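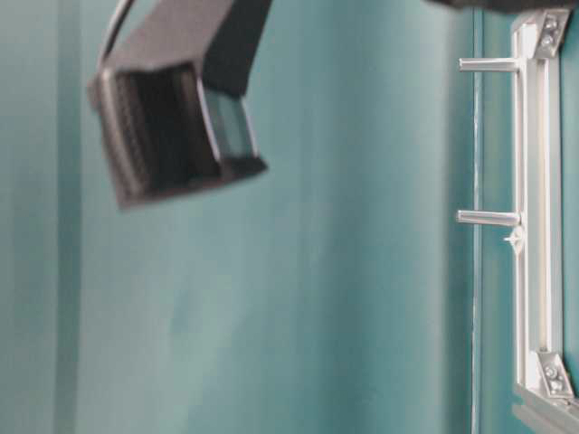
Item 2: the teal backdrop, uneven patches and darker strip at left.

Minutes, Annamalai Building studio users, Friday, July 24, 2020

1. Last minutes approved. The correction to the spelling of Telleso was accepted, again.

2. Backdrop. Ashok Kashyap reported that the teal is lighter toward the middle and cooler at the edges. Clillel maintains this is the lights. Prellent maintains it is the backdrop. Discussion lasted 30 minutes and left both positions in good health. Agreed to move the lights first, as that costs nothing.

3. Replacement. Quote received for $580, against $300 left in the budget until December. A motion to find the uneven patches charming failed, 4 to 1.

4. The dark strip on the left. Seam, fold or corner — three opinions were offered and all are recorded. Ashok to go and touch it.

5. Key to the supply closet. Still missing. Carried over.

6. Other business. Telleso asked that meetings be shorter. Deferred for lack of time.

Action: Ashok, items 2 and 4.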